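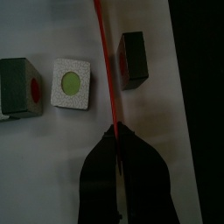
Dotted blocks

Dotted blocks are small toy cubes marked with a coloured circle in the centre of a face. They belong to the big, cheerful family of building blocks, but the dots give them a second life as pieces for matching, sorting and pattern games. A dark green block may carry a red dot, and a white one with grey squiggles and specks may carry a light green dot.

Colours and patterns

Plain colours are the oldest kind. Speckled finishes came later and are a real delight — up close, the fine squiggles look a lot like confetti or terrazzo flooring. Collectors call this finish "crumb". A strong dot on a busy background is easy to spot from across a table, and red on green is a favourite pairing.

Play

The simplest game is the row. One player lays out blocks with small gaps between them, and the next has to carry on the pattern. In the Istdale version, 2 players share a set of 40 and take turns, matching either the dot or the body colour of the last block. A round takes 20 minutes or so with young children, and far longer with grown-ups, who get wonderfully fussy about it.

Towers are popular too. Kakon rules allow a block to be stacked only if its dot faces the builder.

Collections

The toy library at Elimmont lends dotted blocks by the bagful and holds over 4,000 of them. The Arumugam collection is smaller and keeps mostly speckled blocks, grouped by dot colour.

See also: Building blocks, Dominoes, Sorting games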